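This site uses cookies to remember your preferences. Accept | Manage settings

Table Service and Housekeeping Practice
Handout 4: Drinkware, Trays and Coasters
Instructor: Zakhar Pasichnyk

Purpose

This handout accompanies the September practical sessions in the Horobets teaching room. Students are expected to have read it before attending and to bring a copy with them. The assessed exercise carries 19 marks of the 82 available for the unit.

1. Setting out mugs on a tray

Mugs are carried and stored on a tray with their open tops facing up during service. Place heavier mugs toward the middle. Handles should not extend past the rim of the tray on the side nearest a doorway or walkway. Where the set is mixed, group the mugs in rows so that each can be lifted without moving its neighbor.

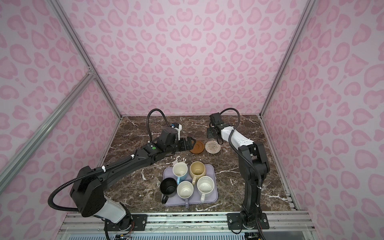 Five mugs of different colors stand in two rows on a lavender tray, two at the back and three at the front. Two round coasters, one terracotta-colored and one woven rattan, lie behind the tray. Students should note the direction of the handles and consider which mug they would remove first, and with which hand.

2. Coasters

A coaster is placed before the mug is lifted from the tray. Woven coasters are to be brushed clean and must not be soaked. Coasters with a raised rim are wiped inside the rim with a damp cloth. On patterned or dark tabletops, check the surface by touch as well as by sight, as drips are easily missed.

3. Clearing

Return mugs to the tray one at a time, holding each by the handle. Coasters are collected last and stacked by type. Chipped items are set aside and entered in the breakage record under the shelf number; the Horobets room is shelf 732.

Preparation for next session

Read the section on glassware and complete the short written account of your own tray layout.

Last updated: 2025-10-12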